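Sastero Reports Handheld-Gripper Method for Training Robots on Soft Items

OLCOMBE, November — Sastero today released results from a study of how robots learn to handle small fabric goods from recordings made by people. The method uses a pair of handheld grippers in place of remote control. A policy trained on the recordings then runs on a two-arm robot.

The study covered 464 recorded demonstrations across neckwear, gloves and folded cloth. Of these, 233 were kept for training after a check of marker tracking and grip timing. Recordings in which either fingertip marker was lost for too long were dropped without manual repair.

In tests at the Olcombe lab, the trained policy completed 145 trials without operator input. Most failures came from thin straps, which slid between the fingers or caught on the edge of the target tray. Stiff items gave few problems. Sastero did not tune the policy for single items, and the same weights were used in all trials.

The main finding concerns grip width. When the width signal was taken from the fingertip markers, the policy closed on soft material earlier and released it more cleanly than when width was taken from the motor reading alone. The gain was largest for tasks that need both hands at once.
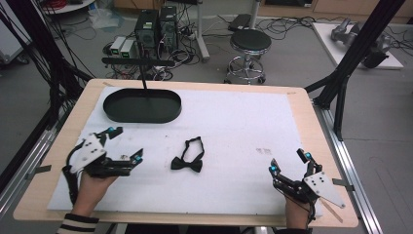 Two handheld grippers with teal-blue fingertip markers over the work surface, with a bow tie and an oval tray. Credit: Sastero

The processing code, named Kaneko, will be released with the training set. A second package, Janow, holds the mounting plate drawings and calibration steps. Both are free for research use — commercial terms are available on request.

Further work will cover longer straps and items that overlap at the start of a task.

Media inquiries: Sastero press office, Olcombe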